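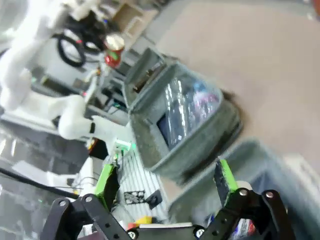

Green finger pads wearing at the tip, replace or flip?

muddale_mike
Morning all! The pads on our bin cell gripper are at it again. The right one is scuffed dark at the very tip, and I'd love to get a bit more life out of the pair before I order more from Fahy (they want 40 dollars a set, ouch). Last set went 448 hours. Anyone flip theirs?

norov_fan
Flipped mine for years, bless them. Two screws, swap ends, re-zero the fingers, done.

cellkeeper3
I'd gently disagree with that! A flipped pad never sat quite flat for me, and it dropped bags until I gave in. I just change both at 400 hours now, and check the linkage screws while I'm in there.

norov_fan
Did you clean the old glue off first, though? Makes a world of difference.

muddale_mike
Ordering a set, but I'll try the flip tonight and let you know.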